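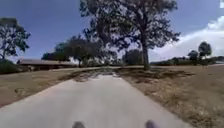 Front camera, straight path heading for the crossing, leaf patch ahead.

Ticket: Rover stops dead on path, then swings left when resumed
Opened by: Rima Sleiman
Site: Skeltodholm, park loop
Unit: Skellex, second chassis
Status: open, waiting on Enside

August 2, 2021

Hi all, me again, sorry. I've got a fault I can repeat now, so I'm writing it up properly before I forget which run was which.

The short version is that the rover drives the straight bit of path perfectly well, gets near the big tree where all the leaves and twigs have spread over the concrete, and stops. No wobble, no slowing down, just a hard stop and "PATH EDGE LOST" on the tablet. I can live with that, it's a safe stop and it's meant to do it. What I can't live with is what comes next. If you press resume it turns left, quite briskly, and goes for the grass. First time it did it I was standing on that side (my own silly fault) and had to hop out of the way and hit the red button. It stopped straight away, so the button is fine, and so am I!

I did 14 runs this morning, all from the same chalk mark. It stopped at the leaves on 8 of them. On five of those I pressed resume and it went left every single time. The other three I drove back by hand because I'd lost my nerve a bit.

What I've tried so far:

Cleaned the camera cover with the proper cloth. No change.

Restarted everything, including the tablet. No change.

Went back to the May settings file that Arnar sent round. It stopped a bit later than before but it still stopped, and it still went left.

Swept the leaves off with a broom borrowed from the park hut. Two runs, no stop on either. I know two isn't many, but it does make me think the leaves are hiding the edge and the software is grabbing whatever it can find. The grass is so dry at the moment that it's nearly the same colour as the muck on the path, which can't help.

I also wondered about the wheels, as we had that sticky left one at Jaber, but I had it up on the stand and both sides spin freely. So I took it round to the wide curve to see if it would misbehave there too. 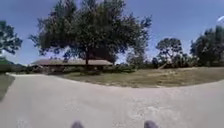

It didn't, or not in the same way. The edge is nice and clear all along there, pale concrete against the grass, and it followed it happily at walking pace. The only thing I noticed was a tiny twitch of the steering near the whitish worn patch, and that was on one run out of four. I've put the time of it in the log notes in case it matters. It didn't stop and there was no message.

Update, after lunch. Khalil rang and asked me to read out the edge confidence from the log. It's steady all the way down the straight and then drops to nothing in around 240 milliseconds, which he says is too quick for the filter to do anything useful. He thinks resume is using the last edge it saw, however old that is, and steering to that. Nour reckons the same. If they're right then resume ought to refuse until it has a fresh edge, and I'd really like that fixed before anyone worries about the leaves.

Until then, please don't use resume on this unit. Stop, switch to manual, drive it clear, start a new run. I've taped a note to the tablet saying so. And stand behind it, please, not beside it.

Logs for all the runs are in the shared folder under today's date. Anas, could you check whether the first chassis has the same resume code? I'd like to know before it goes out again. I'm on site till five and the battery's charging now, so if anybody wants another run with something changed, shout and I'll do it.

Rima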